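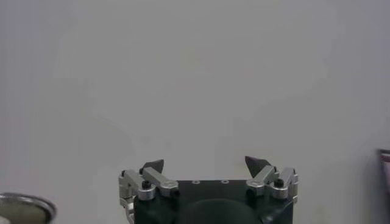
Fivell UV Patch Stickers, reviewed
by Llinos Pugh
Wednesday, April 22, 2020

I'm the kind of pale that burns through a car window, and I had a mole taken off my shoulder blade in January (benign, thanks for asking). So when a company says a sticker will tell me when my sunscreen has quit, I want to believe it. I also want to see some proof, and the Fivell box doesn't have any. It has a smiling cartoon sun.

The idea is simple enough. You put a small clear dot on bare skin, rub your sunscreen over it and your arm together, and go outside. The dot turns purple when UV gets through. Purple means put more on. Clear means you're covered, or so the leaflet says.

My first complaint is about that word "covered." A dot on my forearm knows about my forearm. It has no idea that I missed the tops of my ears, and most people miss the tops of their ears. The leaflet has one line about this, on the back, in gray type. I had to take it over to the lamp.

I wore the dots on 5 days, gardening mostly, plus one long walk by the reservoir at Altham. On two of those days the dot changed well before I would have thought to put more lotion on. Fine, point to Fivell. On another day it stayed clear all afternoon and my neck still came up pink that night. I had done a poor job on my neck. Still, I'd glanced at the dot several times and felt pretty pleased with myself, and I think that is the real trouble with the product.

Sweat is the other problem. The box says water resistant. Two of mine curled at the edge while I was digging, and one left my arm altogether and was found on the dog. Once an edge lifts, lotion gets underneath and the color goes patchy, half purple and half nothing, and the leaflet doesn't say what to make of that.

I tried the Perer wristband last summer for comparison. It's uglier and it pinches, but it stays put, and the color chart has 3 clear steps where Fivell gives you a yes or a no. Neither one replaces putting on enough lotion in the first place and doing it again every two hours, which a kitchen timer will remind you about for free.

I emailed Fivell to ask how the dots were tested and on what skin tones. The reply said they had been tried by 700 "happy customers." That isn't an answer to either question. I wrote back and have heard nothing since.

Who might like them: parents of kids who won't stand still for lotion but will do anything for a sticker. My neighbor's boy asked for a second one right away. Anyone with a history of skin cancer, or a spot that's changing, should be talking to a dermatologist and wearing a hat.

2 stars out of 5. I've gone back to long sleeves and have most of the pack left over.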